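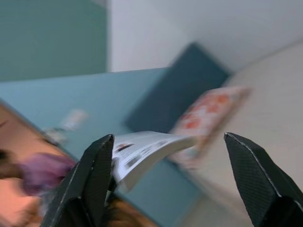 Omwood Official Fan Club: Frequently Asked Questions

Last updated 11 November 2018

General

What is the Omwood Official Fan Club?
The club is the official membership body for followers of the group Omwood. It is managed by Melis Entertainment on behalf of the group's agency. Membership gives access to advance ticket booking, members' notices and selected recordings from rehearsals.

Who may join?
Membership is open to residents of any country aged 14 or over. Applicants under 18 must provide the name and email address of a parent or guardian, who will be asked to confirm the application.

How long does membership last?
Membership runs for one year from the date on which payment is received. It does not renew automatically. A reminder is sent by email before the expiry date.

The new EP

When will "Flodov" be released?
The release date will be announced on the notices page. The agency confirmed in September that recording had been completed. Dates given by other websites should not be relied upon.

How many editions will there be?
The EP will be issued in three physical editions and as a download. The track list is the same in each. The covers and the photographs inside the booklet differ.

Can I choose which photo card I receive?
No. Cards are inserted at random during packing and cannot be exchanged, including where a member receives duplicates.

How many copies may I order?
Each member may order up to eight copies in total across all editions. Orders above this limit will be reduced and the difference refunded to the original method of payment.

Concerts and advance booking

How does advance booking work?
Members receive a code by email before general sale opens. Each code may be used once, for up to four tickets. Codes may not be sold or passed to another person.

I have not received my code. What should I do?
Please check your junk mail folder and confirm that the address in your account is correct. If the code is still missing, contact the membership office before booking opens. Codes cannot be issued after the booking period has closed.

Is a seat guaranteed?
No. Advance booking offers an earlier opportunity to buy and is subject to availability. The Hultov Hall date has a smaller allocation than the other venues.

Letters and gifts

May I send a gift to the group?
Gifts are not accepted and will be returned at the sender's expense. Letters and cards may be sent to the membership office, marked with the name of the member of the group for whom they are intended.

Contact

How do I make a complaint?
Complaints should be made in writing through the contact form and addressed to Sivaprasad Acharya, Head of Membership. Please include your membership number and any order reference.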